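3.2 Household survey of towel use and drying habits 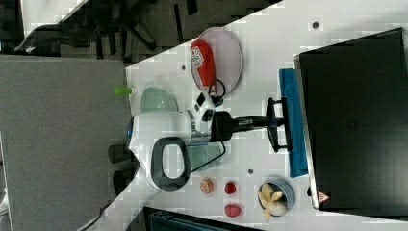
Figure 2. A blue towel laid flat on a white table.

The survey was carried out in two towns, Nundstead and Plimholm, which have a similar climate but different types of housing. In Nundstead most of the respondents live in apartments without a balcony, while in Plimholm the majority have a yard with a clothes line. We sent 700 questionnaires by mail in July and received 120 complete answers from each town. Answers in which the washing temperature was missing were excluded from the analysis.

The respondents were asked how many days they use one hand towel before washing it, where it is dried between uses, and for what reason they finally throw it away. The wording of the last question was taken from Kereama's earlier study in Skirnard, so that the results can be compared. One difficulty must be mentioned. In the first version of the form, the word "towel" was understood by several people as including the kitchen cloth, and we had to add a short definition. The forms with the old wording were not used.

In both towns, loss of softness was named more often than holes or fading as the reason for replacing a towel. This agrees with the findings from Skirnard. However, the respondents in Nundstead, who dry mostly indoors, complained more about smell, and they also reported a shorter time between washes. We did not ask about the use of fabric softener, and this limits what can be said about the cause of stiffness.

The softness scale, from 0 to 100, was prepared by Imogen Stockdale and tested first with a small group in Nuttall. Its reliability is discussed in Section 4.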